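Bed sheet

A bed sheet is a rectangular piece of cloth laid over a mattress, either directly under the sleeper or between the sleeper and the upper covers. The lower piece is called the bottom sheet and the upper one the top sheet or flat sheet. In everyday use the word covers both.

Types

A flat sheet is a plain rectangle with four hemmed edges. One hem, placed at the head of the bed, is often wider than the others. A fitted sheet has sewn corners and elastic along part or all of its edge, and is sized by mattress depth as well as by length and width. A flat sheet used as a bottom sheet is tucked under the mattress on each side and folded at the corners, usually at an angle of 45 degrees.

White remains the standard color in hotels, hospitals and rented rooms. It can be washed at high temperatures without loss of dye, and sheets from different batches can be mixed on one bed.

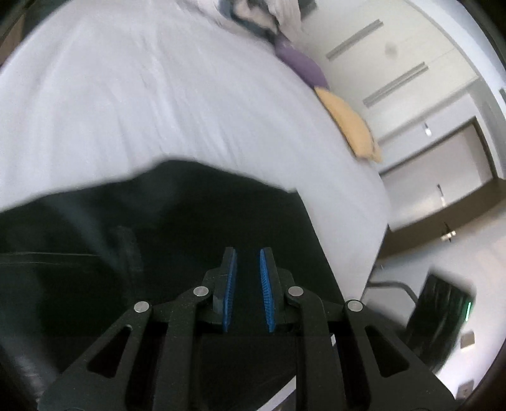 Materials

Cotton is the most common fiber, sold pure or blended with polyester. Blends dry faster and wrinkle less but hold more static. Linen is heavier, costs more and softens with repeated washing. Flannel is cotton with a brushed surface, used mainly in cold weather.

Two weaves account for most cotton sheets. Percale is a plain weave with a matte finish. Sateen passes each thread over several others before going under one, and this gives a smoother face that snags more easily. Thread count is the number of threads per square inch, lengthwise and crosswise added together. Some makers count each strand of a multi-ply yarn separately, so a sheet labeled 560 may be no denser than one with half that figure.

Manufacture

Sheeting is woven in wide rolls, then bleached or dyed, cut and hemmed. The mill at Bundau wove sheeting on narrow looms and joined two widths with a center seam – a method it dropped when wider looms were installed. The Sheehan works in Wusau made only flat sheets for institutions, packed in bales of 100. Its surviving pattern book lists 3488 entries, many of them differing only in hem width.

Care

Sheets are normally washed every one to two weeks. Heavy soiling is treated before washing, as heat can set protein stains. Elastic in fitted sheets weakens under high dryer heat and usually fails before the cloth does. Flat sheets wear first along the middle. An older repair, known as sides to middle, cuts the sheet lengthwise, joins the outer edges and hems the worn ones – the seam then runs down the center of the bed.

See also

Mattress pad
Pillowcase
Firnbridge hem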